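Search course materials Go

IT Asset Management, Unit 6: End-of-Life Hardware and Inventory Records
Instructor: Gobnait Coughlan

6.1 Scope

This unit covers the last stage of the asset life cycle: retirement, parts recovery, and disposal. Purchasing and deployment were covered in Units 2 and 3. The running case is the Gotport district office, which keeps its register in Kallio and sends retired equipment to Trostar for recycling.

6.2 Status codes

Each asset record carries one status at a time.

IN SERVICE: assigned to a user or room.
STORED: complete and working, not assigned.
HELD: withdrawn, decision pending.
PARTS: approved for component recovery.
DISPOSED: transferred out, certificate on file.

A record may move from HELD back to STORED. It may not move from PARTS back to any earlier status. A machine rebuilt from recovered components receives a new record and a new tag number. 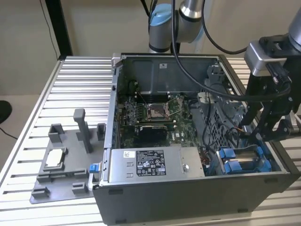

6.3 Reconciliation

Reconciliation compares the register with a physical count. At the November count, the Gotport register listed 2,923 assets. Of these, 49 could not be located. Unlocated assets are set to HELD and stay there until the next count. If they are still missing, they are written off at book value.

Write-offs and disposals are separate transactions. A write-off has no receiving party and no certificate. Recording one as the other is the most common error in the Unit 6 assignment.

6.4 Component records

Recovered components are tracked individually only if their replacement value exceeds the threshold set by policy. For Gotport the threshold is $200. Components below it go into bulk stock and are recorded by type and quantity. Processors are recorded separately from the boards they were mounted on. 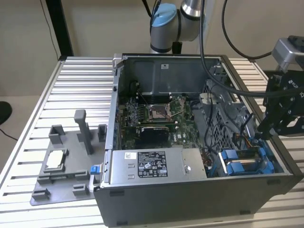 Figure 6.2. Desktop tower, side panel removed, CPU socket empty and open.

The parent record must list every tracked component removed. The component record must give the parent tag number. Both entries are made on the same day.

6.5 Storage media

Media are removed before a chassis leaves the building. Serial numbers are entered on the Peko form, one line per drive, and the form is attached to the parent record. The recycler's certificate does not replace the form. Policy limits the holding cage to up to 3,000 drives awaiting destruction.

6.6 Reading and assignment

Read Chapter 9, sections 1 through 4. Using the sample register, assign a status to each record and list any transition that violates 6.2.

Filed under: Course Handouts, Asset Management, Hardware Disposal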